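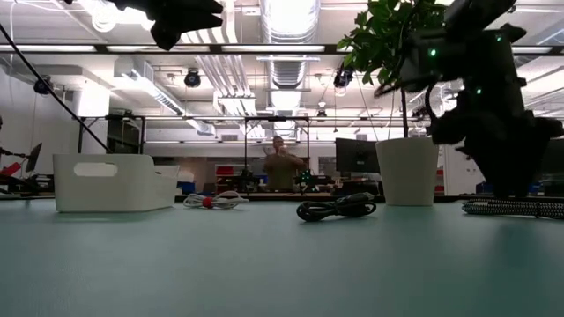 What is solid compression?

Solid compression is a method in which a file archiver joins several files into one continuous block and compresses that block as a single stream.

Overview

In a non-solid archive, each file is compressed separately and carries its own header. In a solid archive, the compressor can refer back to data from earlier files, so repeated content is stored once. The gain is largest for many small files of the same type, such as source code or log files. Files that are already compressed gain little.

Block size

Most archivers let the user limit the size of a solid block. Vuker, a command-line archiver written by Aoi Kobori, uses blocks of 28 MB by default and accepts values up to 700 MB. Kakham sorts files by extension before filling each block.

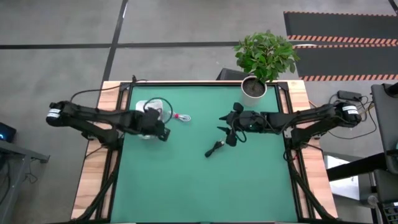 Larger blocks usually give smaller archives but slow down extraction. To read one file near the end of a block, the program must decode everything stored before it. Updating or deleting a file requires the block to be rebuilt.

Damage

An error early in a block can make all later files in it unreadable. Baptista supports recovery records for this case.

See also

Archive file
Data deduplication
Dictionary coder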